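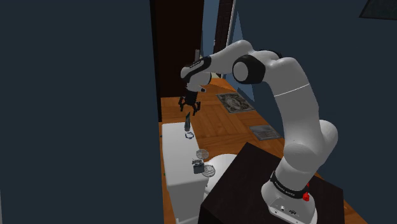

Arm is coming to our packing room in March, what happens to us?

Posted by benchside_mo, December 2018

I work at a small repair and returns shop, 15 of us on the floor. Management signed up with Navside for a robot arm, and so far all we've been shown is the simulation, over and over, on the big TV in the break room. The arm is supposed to take small parts off a cabinet top and put them in trays. That's most of my shift right now! They keep saying no one is losing hours, but they also say the arm will do 2000 picks a day, so what am I doing while it does that? Has anyone been through this – and did your job change for the better or just change?

tray_queen

We got one at the Plukstead site, different vendor, same speech. My hours stayed the same but my day is totally different. I used to pick all morning and chat with whoever was across from me, and now I set out parts, clear jams and deal with whatever it can't grab (thin flat stuff and anything ring shaped was terrible for us). My wrists feel great. I do miss the chatting, and I got pretty sick of the beeping. Ask for the training in writing and ask who gets paid more for running it. Two of our people learned to reteach the grab points and it took a good six months of nagging before their pay caught up.

Also don't judge by the simulation. Ours ran like a dream in there and then spent its first week stopping every time the sun hit the table.

oldforklift

robots bad, get your resume ready

Pladard_nights

Don't listen to that. I'd ask them three things: what happens to the pick quota for humans once it's running, who is allowed to hit stop, and whether you can be written up for hitting it. Our quota went up to 111 an hour with the arm's numbers posted right next to ours, and people were miserable until it got dropped back to 100. Get that talked about before March if you can – it's much harder once the thing is bolted down.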